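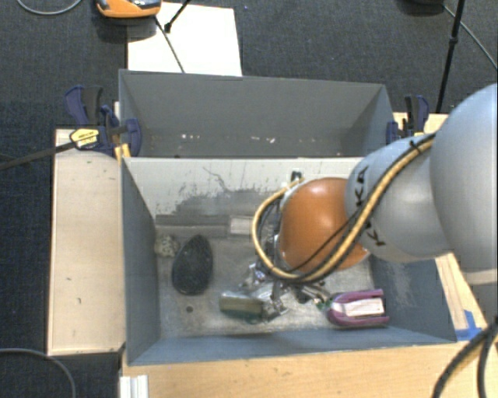 **When is a bin ready to be sorted?**

A bin is ready when it has a label, when it stands level, and when the bin you are sorting into is within arm's reach of it. Sort one bin at a time. Finish it before you start the next.

# Session 4: Sorting small mixed goods

Stores and Handling, short course. Notes by Miyuki Shibata, revised 2022-08-31.

Bring these notes to the practical. The reading for this session is chapter 14 of the Maruyama manual, the part on returns and oddments. You can skip the tables at the end.

## 1. What we mean by mixed goods

Mixed goods are items that arrive together but don't belong together on the shelf. Most come from returns, broken sets and the bottoms of delivery cages. At the Trillau store, where several of you will do your placement, they come to 2,000 items in a normal month. September is heavier.

A mixed bin is slow to sort for its size. A bin of one product can be counted and shelved by anyone. With a mixed bin you have to make a decision for every item, and the person sorting needs to know the shelf codes.

## 2. Setting up

Two bins are enough for most work, one to take from and one to put into. Set them one behind the other, or side by side if the bench is wide. Either way:

- raise them off the floor on supports, so you aren't bending to the bottom
- use bins of the same size and colour where you can, as plain grey shows up most things
- keep lids off and out of the way
- put the label on the end facing you

Check the supports before you load anything. A bin that rocks will send round items to one side.

## 3. Order of picking

Beginners tend to take whatever is on top. This is fine for a full bin. Once the bin is down to a handful of things, use this order:

1. Loose wrapping and anything in a clear or shiny packet. Packets lie across other items and hide them.
2. Box-shaped items. They are easy to grip and easy to stack.
3. Round and oval items. They roll when their neighbours are moved, so leave them until there is space.
4. Anything small against a wall or in a corner.

Dark items on a grey floor are easy to see, but a small dark spot may be a mark or a hole in the bin. Touch it before you write anything down.

Wakana Sugiyama's group tried step 3 before step 2 last year. They were slower by 19 seconds a bin, mostly from chasing things along the walls.

## 4. Crumpled packets

Don't squash them flat. Lift from the middle with a light grip, check underneath, then put the packet down gently in the second bin. If a packet is open, it goes to the damages shelf with a pink slip, even if nothing seems to be missing.

Film packets under 300 mm long go in the general bin. Longer ones are hung.

## 5. Recording

Use the Flideseck sheet, one line per item. Write what the item is, then its shape, then the shelf code if you know it. "Block, small, green" is good enough when there is no code. "Misc." is not accepted and the sheet will be returned to you.

Vistell codes start with a V and have a check digit at the end. Copy the whole code, including the digit.

## 6. For the practical

Work in pairs, with one person picking and the other writing. Swap when the first bin is done. Leave your bins on their supports at the end and hand your sheet to Wakana before you go.

Closed shoes, please. Gloves are in the drawer under the sink.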